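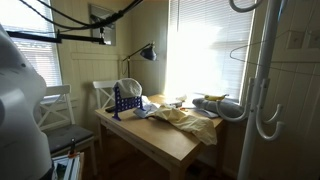
Budgeting for a robot arm in a small room?

Looking at a Clada arm for folding and tabletop pickup. The quote is $3000 — is that everything?
Lucero Castaño

No! I paid 925 more for the gripper and stand.
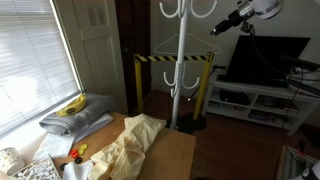 Yellow cloth on the table, striped tape behind the coat rack

Price posts and tape too, and blinds that really close (glare is rough on cameras).
Jawad Kiani

Get the Dellgate, way cheaper
villca11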